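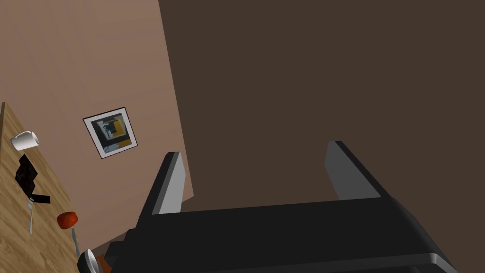 Simulated kitchen table, seen from behind the gripper.

Buying a gripper arm: questions we keep getting

Grilbridge buys, hires and sets up small robot arms for test kitchens, teaching rooms and workshops. These are the questions that arrive before the purchase order. The ones that arrive after it have their own page, and it is longer.

Last updated June 13, 2021

Do I need to buy an arm before I find out whether my job can be done?

No, and please don't. We build a rough version of your table in simulation first: mug, fork, bowl, tomato, whatever you have. It costs far less than an arm, and you can change the gripper over lunch. If the job looks hopeless in there, it won't get better once you've paid for delivery.

How much should I set aside?

Our planning study is £2,305, which covers the simulated workspace, two gripper options and a written report with a shopping list. The arm itself depends on reach and payload, so we quote for that separately. Whatever figure you have in mind for the arm, keep a decent slice back for the stand, the guarding, the cabling and the electrician. People budget for the robot as if it will float.

Why is the gripper a separate line on the quote?

Most arms are sold with nothing on the end. This surprises people, in the way that batteries used to at Christmas. A plain two-finger gripper is where we start nearly everyone. It's sturdy, it's easy to explain to the next person, and spare finger pads are cheap.

Can one gripper handle all my objects?

Perhaps. A round fruit and a thin fork ask for very different things. The fruit wants a gentle squeeze and a wide opening; the fork lies flat on the wood and wants fingertips thin enough to get hold of it. Send us your widest item, your thinnest and the one you'd least like to see dropped. We can work out most of the rest from those.

Isn't the palm rather large?

It can be. Buyers look at the fingers and forget the lump behind them, which has to fit between the bowl and everything else on the table. Ask the supplier for the full outer measurements, with cables attached. The brochure drawing tends to leave the cables off.

Which do you recommend, the Grunder or the Lundgren?

The Grunder if your objects are much of a size and you want to switch on and get going. The Lundgren if you expect to swap fingertips often. We sell both and make about the same on each, so you may as well believe us.

How long does it all take?

Three weeks for the study. After that, allow 42 working days for the arm to reach our workshop in Ustton, then a few more for fitting and checks. April is our slowest month for deliveries, as a good many customers discover in March that they have money to spend by the end of it.

How far can I trust the simulation?

For reach, clearance and layout, a long way. For grip, less so. Simulated surfaces are smooth and well behaved, and your crockery has been through a dishwasher. We always put a day of testing with real objects into the plan before you commit to fingertips.

Do you put pictures on the walls of the simulated room?

We do, and we don't charge for them. If your system uses a camera, the background matters, and a perfectly blank room teaches you little about your own.

Can I hire instead?

Yes, with a minimum of three months. Hire makes sense if you have one project and no clear idea what follows it. If you're on your second renewal, ring us and we'll do the sums on buying — they are usually a bit embarrassing by then.

What should I send with my enquiry?

Table height and depth, a photo of the space as it is on a normal day, a list of objects with weights, and your budget. The real one, please. We will only ask again.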